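Ticket: old Dell workstation in back office, random shutoffs + second data drive drops out
Queue: Dunurora front desk / office hardware
Status: Closed (see last entry)
Priority: Normal, bumped to High, back to Normal

Original report

Tower under the back office desk turns itself off. No warning, no blue screen, just off. Comes back if you press the button, sometimes needs two presses. Also the second drive goes missing. It's there in the morning, then after lunch the shared folder gives "location not available" and stays that way until a reboot.

This is the machine that runs the Prata label software and holds all the old order scans, so we can't just swap in a laptop. The label software is licensed to that box and we never got the transfer form back.

What we tried already: different outlet, different power cord, unplugged the desk fan. No change.

Log

9:10 am
Picked up ticket. Asked front desk to write down the times it shuts off. Asked them NOT to keep pushing the button when it won't start, give it a minute first.

9:40 am
Times so far, from the sticky note on the monitor: once while printing labels, once while sitting idle at the login screen. So not only under load. Hm.

10:05 am
Remote session. Event log full of the usual "previous shutdown was unexpected". Nothing right before it. Drive errors are in there too, controller reset on the second disk, over and over in little bursts, then the disk is gone. First disk is clean.

SMART on disk two looks OK. No reallocated sectors, no pending. CRC error count is at 800 though. That's cable talk, drive can't shake hands properly with the board. First disk shows none.

Copying the order scans to the Dandness share before touching anything. Slow. Told front desk to leave it alone til it's done.

11:30 am
Copy died partway when the box shut off. Restarted it with resume on.

12:50 pm
Copy finished. Spot checked a few folders, scans open fine. Label database exported separately and put in the same place. OK to open the case now.

1:15 pm — on site
Moved the tower up on the bench. It had been shoved against the wall on carpet, back vents right up against the baseboard. Dust mat on the rear grille like felt. Vacuumed the outside first so it doesn't all go in when the panel comes off.

Unplugged, held the power button in to drain it, panel off.

1:25 pm
Inside is not as bad as the grille. Blew out the fan and the heat sink, held the blades still so they dont spin up. Fan turns freely by hand, no grinding.

Things to check, in this order:

1. Reseat the SATA data cables, both ends. Blue ones. Push until it's flat, don't go by feel on the board end, look at it.

2. Power bundle. The fat run of red, black, yellow and orange wires comes down past the drives and it's easy to lean on it while working on anything else. Check it isn't pulling sideways on a connector. Don't yank by the wires.

3. Small connectors at the board edge. Little white one with the red and black leads, make sure it's all the way down. Take a picture before you unplug anything, the leads look a lot alike once they're loose.
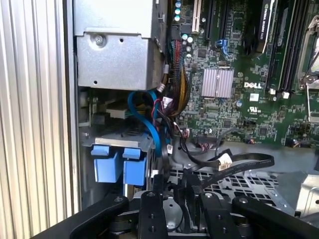
4. Drive trays. Bright blue handles, two of them side by side in the metal bay. Squeeze, slide the drive out, look at the contacts, slide it back until it clicks. Do one at a time so the disks don't get swapped.

5. RAM out and back in. Wipe contacts if they look dull.

6. Look over the capacitors for bulging tops or brown crust. Flashlight helps.

1:55 pm
Went down the list.

Item 1: second disk's data cable was loose at the board end. Not off, but it rocked. The plug on that end has no metal latch, just friction, and it's lost its grip. Reseated it, still rocks. Needs replacing, not reseating.

Item 2: power bundle had been pressing on that same cable. Moved it over and re-tied. Left slack.

Item 3: fine.

Item 4: both drives out and in one at a time. Contacts clean.

Item 5: done, no change in what BIOS counts.

Item 6: caps all flat as far as I can see. Could not get a good look behind the heat sink shroud.

2:10 pm
Swapped the data cable with a latching one from the parts drawer. Cleared the event log so we start from zero. Panel back on, powered up on the bench. Both disks in BIOS, both in Windows. Kicked off a full read of disk two.

2:45 pm
Read test still going, CRC count hasn't moved. Good. (The raw number doesn't go back down, it only climbs, so 800 is the new normal. Anyone looking at this ticket later: it's only a problem if it's higher than 800.)

3:05 pm
Shut itself off in the middle of the read test. Damn. So two seperate problems, cable for the drive and something else for the shutoffs.

3:10 pm
Tried to start right away, no go. Waited, pressed again, started. Same as front desk described.

Ran the power supply self test, button on the back with the little light. Light comes on. That only means it's not totally dead. Put the known good supply from the spare tower on the bench next to it and cabled it across, ugly but works for a test.

4:30 pm
Ran on the spare supply with the read test plus the Prata software looping a print preview. No shutoff. Read test passed to the end, CRC still 800.

Leaving it like that overnight, bench light off, sign on it. Labels: front desk is handwriting them till tomorrow, sorry.

Next morning, 8:20 am
Still up. Event log has no unexpected shutdowns and no controller resets. Calling it the supply.

8:35 am
Not putting in the spare permanently, it belongs to the other tower and the bracket doesn't line up. Ordered a replacement from Kondholm. They list two that fit this case. Got the one with the longer harness, the short one won't reach the board connector without going straight over the drive bay, and that's how we got the cable problem in the first place.

Kondholm says 3 days.

8:50 am
Front desk asked if they can have it back meanwhile. Said yes IF it stays on the bench with the panel off and the spare supply beside it, and nobody sets coffee there. Ran a longer network cable over. Label printer moved to the bench too. Bumped priority to High so this doesn't get forgotten.

Update from front desk
Works fine. No shutoffs. Shared folder has been there the whole time. One question — when it goes back can it go somewhere other than under the desk? We kick it.

Reply
Yes. Will put it on the low shelf next to the desk. Needs the back clear, a hand's width at least. Please don't stack the paper boxes behind it.

Part arrived
10:00 am. New supply in hand, right one, harness is long enough.

10:20 am
Shut down, unplugged, spare supply off. Old supply out (four screws on the back, then it has to slide forward before it lifts, don't force it straight up). New one in.

Routed the harness along the top, then down on the far side of the drive bay, and tied it in 2 places so it can't sag onto the SATA cables. Checked that both blue tray handles still open all the way with the harness tied. They didnt the first time. Moved the lower tie up, now they do.

10:50 am
First power on, fan twitched and stopped. Forgot the CPU power plug. Plugged it in. Starts.

10:55 am
Boots. Both disks present. Clock had reset itself, set it again. Boot order was fine.

Clock reset bothers me so measured the coin battery, it's low. Replaced with a new one while the panel was still off. Shut down, unplugged, started again, clock kept the time.

11:15 am
Load test going again with new supply. Panel ON this time so the heat is realistic.

2:15 pm
Ran the whole time, no shutoff, temps level. CRC 800. Stopped test.

2:40 pm
Moved to the shelf. Short network cable back. Label printer back on its stand, printed a test label, prints. Front desk printed a real batch after that, fine.

For whoever gets this next

Old supply is in the e-waste bin with tape over the plug. Do not put it back in the drawer.

Old data cable cut in half and tossed.

Backup of the order scans is still on the Dandness share. Leave it there. A nightly copy job is set up now too, goes to the same place, different folder. If the job fails it emails the office hardware queue.

If it shuts off again: check the back isn't blocked, then the event log, then the plugs on the board. If the second drive disappears again: look at the CRC count first. Higher than 800 means cable or port, try the other SATA port before buying a drive.

Still open, not part of this ticket: the Prata license transfer form. Box is old and this buys us some time, no more than that. Separate ticket opened for it.

Closing
No shutoffs or drive drops reported since the move. Front desk ok with closing. Priority back to Normal, closed.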